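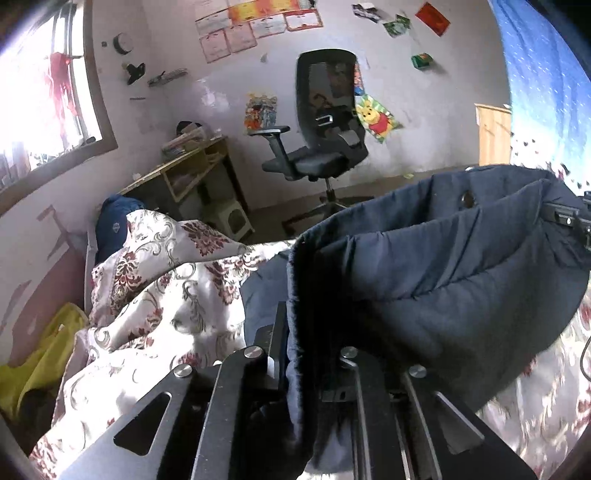
Gellirton Bedroom Clothes and Bedding Notes

README, last revised 2024-03-15

Welcome, and thank you for taking the time to read this before opening the folders! Gellirton is a collection of 299 short recordings of everyday tidying in bedrooms that people really sleep and work in, with the duvet as rumpled as it was that morning and the desk chair wherever it was last pushed.

What is in it

Most of the recordings are about padded jackets and other bulky clothes on or near a bed: picking up, shaking out, laying flat, folding. A smaller part (40 recordings) is bedding only, meaning pillows and duvets. Quilted jackets got far more of our attention than we planned, as they puff up again the moment you let go of a sleeve, and we grew rather fond of them.

How it is arranged

There are 10 rooms, one folder each. Inside a folder you will find the recordings, a plain text list of the garments, and a short note on the furniture. The Tolten folders were added in November and use the older garment names, so "coat" there covers what the Herrera folders call "padded jacket." I keep meaning to fix this.

Known gaps

Patterned duvets are well covered, plain ones much less so. Daylight from the windows is strong in many rooms, and 30 recordings are marked "bright" in the list for that reason.

Use

Free for study and teaching. Please mention Gellirton and the Gurkero project, and do write if a label looks wrong to you.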